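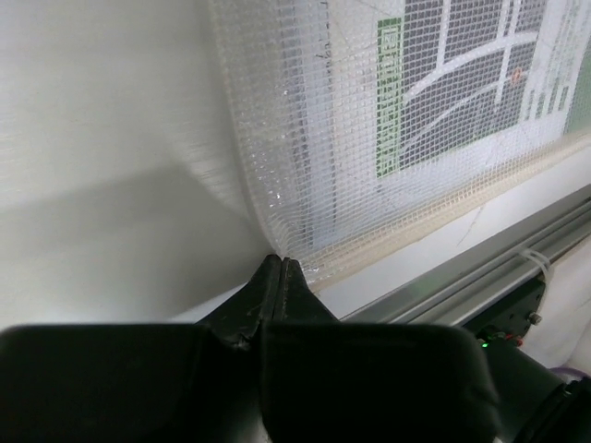

Figure 3. Gripper with nearly closed fingertips at the lower corner of a translucent mesh sheet with a cream-colored hem.

3.2 Participants and training load

The study followed the performance squads attached to two indoor football clubs, Nallavora and Stendetti, across one full competitive season. Both squads hold open tryouts in June and keep a fixed roster until the last home game. After exclusions for injury at intake and for incomplete consent forms, 30 dancers remained in the sample. All had at least two years of prior experience in cheer, dance or gymnastics, and none was employed full time by either club.

Training load was recorded with the session rating of perceived exertion. Each dancer gave a single rating on a ten-point scale within half an hour of the end of practice, and the rating was multiplied by session length in minutes. Game days were logged in the same way, with the warm-up, the pregame routine, sideline work and the halftime performance treated as one session. Public appearances were logged only when they included choreographed material. The full season produced 1626 usable session records. Records with a missing duration were dropped, and no values were imputed.

Mean load for a standard evening practice was 496 arbitrary units. Loads were higher in the four weeks before the home opener, when both squads learned new routines, and fell once the schedule of games began. The pattern was the same in both squads, although Stendetti dancers showed a wider spread from one week to the next. Part of this spread reflects scheduling – Stendetti shares its practice floor with a youth program and at times combined two short practices into one long one.

Attendance was high throughout. Dancers completed 87 percent of scheduled practices, with most absences falling in the middle third of the season. Absence for illness and absence for work or school could not be separated, as neither club kept a written reason. We therefore report attendance as a single figure and do not use it as a measure of health status.

3.3 Routine difficulty

Difficulty was scored from the written choreography sheets using the Dindell scale, which assigns points for jumps, kicks, floor work, lifts and formation changes and then divides the total by the length of the routine. Two raters scored every routine independently. Disagreements were settled by discussion, and the agreed score was used in all later models.

The scale was built for competition routines and has two known limits in a game setting. It gives no credit for repeated short sideline sequences, and it treats all floor surfaces as equal. We applied the correction proposed by Song for the first limit, adding a fixed value for each sideline block performed. No correction was made for surface. Both clubs perform on the same type of turf at home, but practice surfaces differ, and load on the lower leg during practice may be understated for one squad.

Difficulty scores were entered as a weekly mean for each squad. Individual scores were not computed – dancers changed positions often enough that a stable assignment could not be made from the sheets alone.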